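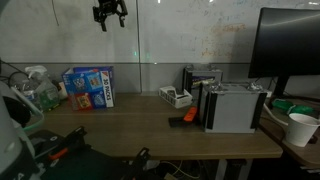
By Treasa Tully, November 2018

Shared Office FAQ

Can I book the big desk for the whole day?
You can book it for 6 hours. After that you'll notice people standing near you, breathing.

Who gets the snacks?
Whoever paid for them. If you open a box for everyone, say so out loud, or it will sit untouched until Monday and be gone by ten.

May I erase the whiteboard?
Yes, unless it says SAVE and has a date on it. A SAVE from March has had a good life. Let it go.

How do I get a key?
Email Milan Smits. The deposit is $30, and he does give it back - ask Kieran Rafferty, who has lost two and still has opinions.

Are phone calls allowed?
Short ones. Long ones go in the hallway, along with anything on speaker.

Can I bring my dog?
Is it Efren's dog? Then it's already here. All others need a note to Milan first.

How much is a monthly membership?
$200, coffee included. We make no claims about the coffee.

What if I want to cancel?
Tell us before the first of the month and hand in your key. Kieran, this means you.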